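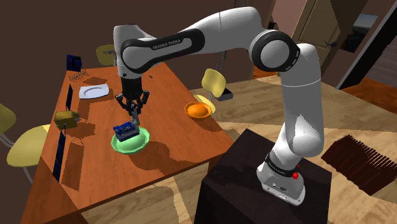

Grorkeck wrote: The trainer rejected my whole upload last night. It says the gripper channel and the arm channel are different lengths, but both looked fine when I scrubbed through them. Did I lose the batch?

Search tickets Type a keyword Go

Ticket 3391
Project: Dotunel tabletop set
Status: Closed

Reply from support, 9:40 am

You haven't lost anything! All 700 episodes are on the server and they open cleanly. I went through a bunch of them over coffee and they're lovely: smooth approaches, and a nice spread of start poses over the table. The Franka model behaves really well in this room, and having the green plate, the white plate and the orange bowl all on the same tabletop gives us so many pairings to write instructions for.

I found the mismatch. Falosero writes the gripper state one step late after a scene reset, so any episode recorded right after a reset comes up short by one gripper sample. There are 94 of those. The loader stops at the first bad one and throws out the whole upload, so it looked much worse than it was.

What I tried:

Re-ran the export with the old settings. Same error, same episode.
Turned off shadows to speed up rendering, in case it was a timing problem. No change, and I put them back on, I want them in the training images.
Added a wait of 2 steps after reset before recording starts. Clean export!

Reply from Grorkeck, 11:15 am

Great, thanks. Can the short ones be fixed, or do I record them again? Also, some of my instructions say "put the blue block on the plate" and there are two plates.

Reply from support, 1:05 pm

Please record them again. I could pad the missing sample, but then the fingers and the arm would be out of step right where the policy has to learn when to close. With the wait in place it should take about 2 hours.

Good catch on the plates! Use "green plate" or "white plate" every time. I've started a search for the vague ones and will send you the list, it's a quick text edit and the episodes themselves can stay as they are.

Update, 4:30 pm

New episodes are in, lengths match, and the loader took the full set on the first go. Training is running on Liang now. I left the wait on as the default for this project, so please pull the new config before you record the drawer tasks.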